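Notes for the desk tidying talk, Skeltent, October

Slide 1. Say hello, then straight in! Start with the plant. Pale green, bushy, brown pot, and it cheers up a plain wooden top no end.

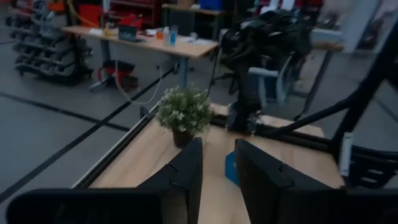

Photo: Zohreh Ansari

Ask the room: what earns a place on your table? Give them 3 minutes (they will want more).

Slide 2. Folding. I love this bit. A magenta cloth folded flat takes up so little room, and you can still grab it.

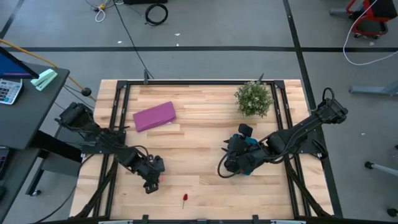
Slide 3. Small tools

Screwdrivers: drawer or jar? Let them argue!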